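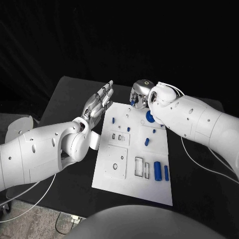
Home Workshop > Boards, Panels and Shelving

Print this page | E-mail this page

White shelf board sagging in the middle, can it be flattened?

Posted by wondlow_shed

I have a white melamine shelf from a Halden bookcase, 900 mm long and 12 mm thick. It held paint tins from May until last week and now has a bow of 4 mm at the centre. There is no back panel. I would like to reuse the shelf in the same position. Is there a method for taking the bow out, or is the board finished?

Bongani Khumalo

Particleboard under constant load creeps, and most of that movement is permanent. You can recover part of it. Turn the board over so the bow faces up, support both ends on battens and load the centre evenly for three weeks in a dry room. Don't wet it or use a heat gun, as the core swells at the edges and the coating lifts.

Whatever the result, 12 mm is too thin for that span with paint on it. Either add a centre support or glue and screw a 40 x 19 mm pine batten on edge under the front, full length. The batten will do more than flipping the board. Check that the shelf pins are all at the same height before you measure again, because a low pin at one corner reads as a twist.

visser347

just flip it. mine went flat on its own after a while, different brand though

Cemico_Dan

Flipping works for light loads only and the sag comes back the other way. I'd replace it with 18 mm plywood, edge the front and paint it to match the colour of the bookcase. Measure the old board at both ends before cutting, as factory shelves are often a millimetre or two short of the opening. Keep the tins on the bottom shelf.

Last updated: 3 December 2018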